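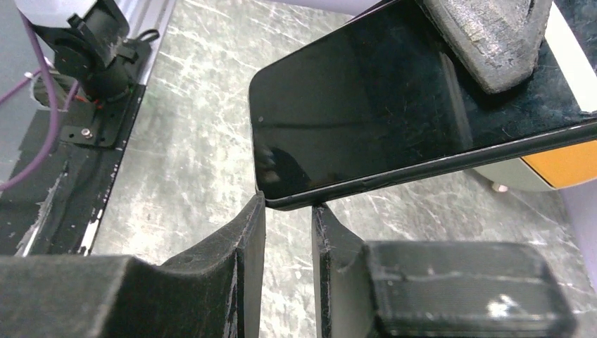 A phone with its screen off. Boneck Shire residents can now register theirs for street-level flood warnings.

BONECK SHIRE SWITCHES ON FLOOD TEXTS THAT NAME YOUR STREET

Residents of Boneck and Rilivby will get flood warnings written for their own street from this April, replacing the shire-wide message that has for years told people on top of the hill to consider moving their cattle.

The new service, called Nedadard, draws on 12 river and creek gauges between the upper Laaksonen River and the Rilivby causeway. When water at a gauge reaches a set height, a text goes to the homes and businesses downstream of it. Everyone else is left to sleep.

Shire emergency manager Rajeshwari Naidu said the old system had been thorough to a fault.

"In the last wet season we sent 57 warnings to every number we had," Ms Naidu said. "By the end, people were replying with recipes. A warning should mean something is coming up your driveway, and we'd like to get back to that."

Each text gives the gauge reading, the roads likely to close first and the nearest open evacuation centre. Messages are kept short. An early draft of the template ran to four screens and included a greeting from the mayor's office, which has been removed with the mayor's blessing.

The service was trialled with some 600 households on the low side of Rilivby, where the causeway goes under whenever the river feels like it. Cane grower Anil Kotian took part.

"I got a message at 2.40 in the morning saying Punt Road would close, and I was awake anyway because the frogs had already told me," Mr Kotian said. "But the frogs don't say which road."

Hydrologist Đức Cao, who set the trigger heights, said they would be reviewed after each flood. Two gauges on the smaller creeks are new and have little history behind them, so residents nearby should expect the odd early warning while the numbers settle.

Nedadard does not replace calls to the SES or local radio. Residents without mobile coverage, a group that includes most of the Laaksonen valley and one end of the shire chambers, can ask for a recorded call to a landline instead.

Registration is free and takes a street address and a phone number. Staff will help people sign up at the Rilivby Hall on Wednesday from 10am to 3pm. Tea is provided. Parking is on the high side.

Media contact: Usha Iyengar, Communications, Boneck Shire Council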